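How do you fold a chunky knit sweater so it doesn't stretch or end up with a crease down the front?

Posted by Venla Tikkanen, 10/27/19

Hello everyone! I got my heavy sweaters out for the cold weather (I have far too many, my mother knitted and my sister shops) and every one of them has either pointy shoulders from the hanger or a hard line right down the middle of the chest. The drawer I use is 17 inches wide, so there isn't room to lay them in flat. Is there a way of folding that is kind to the wool and still fits? I'd rather not buy anything if I can help it.

Toroso

Just roll them. Works for me.

Drummond

Hi Venla, I had the same trouble for years, so please don't feel bad about the shoulders! A little steam and a pat with your hand will usually bring them back.

What I do now is use the bed, since a table is never quite big enough. Lay the sweater face up and smooth it out from the collar down with the flat of your hand, and don't pull on the ribbing. Bring one sleeve across the chest, then the other. Some folks turn it over first and fold the sleeves onto the back, and that's probably neater, but with a thick knit I find I can keep the sleeves flatter when I can see them. Then fold the sides in a third each, so there's no line down the middle, and bring the hem up to the collar in two loose turns. Don't press down on it when you're done. I put the heaviest ones at the bottom of the drawer and take them all out again in May for an airing.

The red and navy one on the bed, with a sleeve across the chest in the first picture:

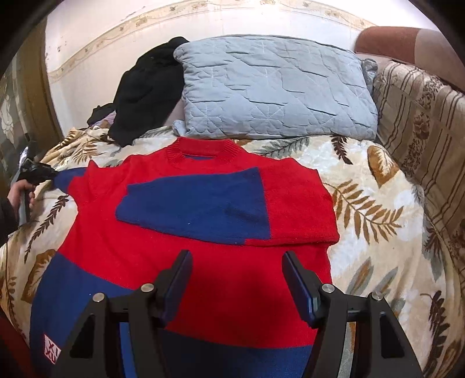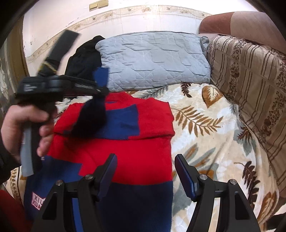 Callum Pringle

I'd go along with most of that, but I do turn mine over before the sleeves go in. With a thick cuff folded on the front you can get a lump showing through after a few weeks in a full drawer. And Venla, if 17 inches is tight, try standing the folded sweaters on edge, side by side. You'll fit more in, and the bottom one doesn't get squashed.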